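Home Reviews Workshop Notes Parts Bin Contact

Brirnness two-arm simulation kit: a review after one build

By Esther Wanyama

I share a workshop with people who mostly do bikes and furniture, and I have been building a two-arm bench in the back corner since December. The real arms are the expensive part and they came last. Before that I wanted to work out the table size, the spacing between the bases and where the grippers could reach, so I bought the Brirnness kit, which is a software package with a set of printed drawings for the bench. You build the bench in software first and then cut the same thing out of wood and rail.

The license cost me $60. It runs on one machine at a time, and moving it to another means logging out on the first. I moved it once, from my desktop at home to the old workshop computer, and had to restart the program 2 times before it accepted the change.

Setup was slower than I expected. The installer is fine, but the arm models are a separate download and the link to them is on the last page of the manual. You then have to tell the program which arm is left and which is right, from the robot's point of view. I got that backward on the first evening and spent a while wondering why the wrong gripper closed. If you are standing on the far side of the bench, the robot's left is your right — put a piece of tape on the monitor if you have to.

The bench editor is the best part of the package. You type in the size of the top, choose a color, and add rails and brackets from a list. Changing a dimension moves everything attached to it. I tried several depths before settling on a top 60 inches wide, and each change took less time than finding a pencil. The drawings update too, and the ones I printed matched the lumber I ended up cutting.

The objects are a mixed bag. You get kitchen things, trays, a few pieces of fruit and some plain blocks. The kitchen set is what I used most, because the job I have in mind for the finished bench is sorting and moving small household items. My test task was simple: a lemon in a frying pan, a tray nearby, one arm to hold the pan steady by the handle and the other to pick out the lemon and set it in the tray. 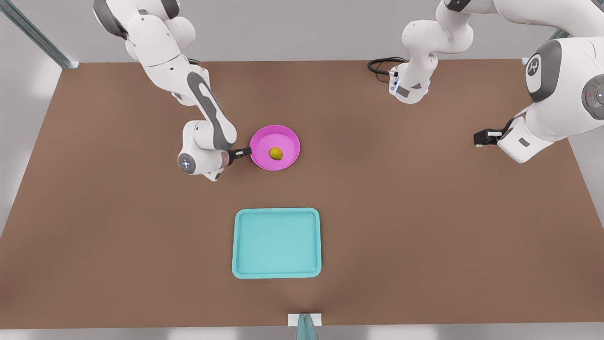 Holding the pan is harder than it sounds. The handle is narrow, and the default grip force lets it turn between the fingers as soon as anything pushes on the rim. Raising the force fixed most of that for me. The manual says to leave it alone, and I don't agree with the manual. I also lowered the approach speed for the free arm, which otherwise tends to come in quickly and bump whatever it is meant to pick up.

Contact between objects is good but not perfect. Round things roll a little too easily. I ran the same motion with the friction setting at the default and then higher, and the higher one was closer to what I get with a real lemon and a real pan on my kitchen counter. There is a separate friction value for every object, so if you change one you need to go and change the others by hand. A single slider for the whole table would save a lot of clicking.

Cables are the weak spot. They are drawn, but as far as I can tell they don't get in the way of anything. On the physical bench they get in the way of nearly everything. I planned my cable routing with string and clamps and would suggest you do the same.

On the workshop computer, which has an older graphics card, the picture stutters with both arms moving. Turning off shadows helps. At home it runs smoothly with everything on.

Support was fair. I wrote to them about the left and right setting and got a clear answer after 2 days. I asked for a way to save camera positions as well and was told it is on a list.

I tried the Laizer package before this one, on a trial. It has more arms to choose from and a nicer manual, but no bench drawings, and the drawings were what I needed. If you already own a bench, Laizer may suit you better.

Good: bench editor, drawings, adjustable grip force.
Bad: arm models hidden in the manual, friction set one object at a time, cables that don't behave like cables.

I would buy it again for planning a build. I have the rails cut and the top sanded, and the next job is mounting the first base plate.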